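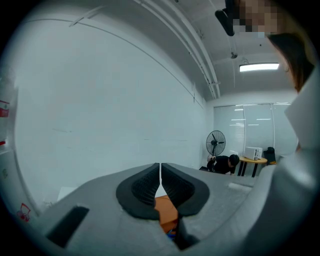
Gareth Gosling

Event Setup Assistant, part time

Dawber Events is looking for 2 setup assistants to work on receptions, company dinners and small trade shows. Most of our jobs are at the Senau Hall, which seats up to 576 guests. Smaller events are held at the Oneo Rooms across the street.

You will unload the van, lay out tables and chairs, dress the tables from the floor plan and help with teardown at the end of the night. On larger events you will also check in vendors at the side entrance and show them where to park.

Shifts run five to eight hours, mostly on weekends, and teardown can go past midnight. The floor plan is sent out on the Thursday before each event. Please read it before you arrive.

You need to be able to lift 50 pounds and stand for a full shift. A driver's license is helpful. Event experience is welcome but not required. We train new hires over two paid shifts with Colin Mottram, our floor lead.

To apply, send a short note with your work history and the weekends you are free through March. Applications go to Gareth Gosling at the Dawber office. Interviews are held in person and take half an hour.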